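Steveck label maker, six months in

I bought the Steveck handheld label maker in May, after I unplugged the wrong cord and killed a phone call my sister had waited all week for. I was so mad at myself that I ordered it that same night. It was 60 dollars with two rolls of tape in the box, and I figured that even if I hated it I could at least do the spice jars.

Well, I did the spice jars. Then the freezer bins, the fuse box, the Christmas tubs, every charger in the house (there are so many chargers!) and my poor husband's side of the garage. The print is nice and dark, the letters come out straight, and the keys are big enough that I don't need my reading glasses, although I still wish they'd put the apostrophe somewhere normal. You have to hit shift twice to get it. Why?

The tape is my one real gripe. It sticks like crazy on plastic and metal and glass, but on anything with a bit of texture it starts lifting at the corners after a few weeks. Canvas bins, forget it. And the machine leaves almost an inch of blank tape in front of every label, so a 23-foot roll goes faster than you'd think. There's a setting called "narrow margin" buried in the menu, and it helps some, but it turns itself off whenever you change the batteries.

Cords are where I think it earns its money. There's a wrap-around mode that prints the word twice so you can fold the tape over like a little flag and read it from either side. I can see using it on anything with a lot of ports and plugs, too. 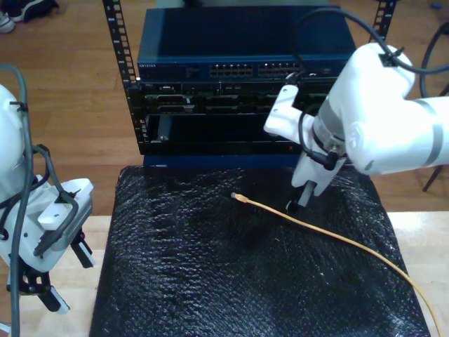

Homa Salehi wrote in to say the flags are fine until you have to pull a cord through a tight hole, and then they peel right off, so she folds hers short and puts clear tape over the top. I tried it on the lamp cords behind my couch and I have to say it's better. Fiddly, but better.

Four stars from me. I'd buy it again, and I've got two more rolls on the way.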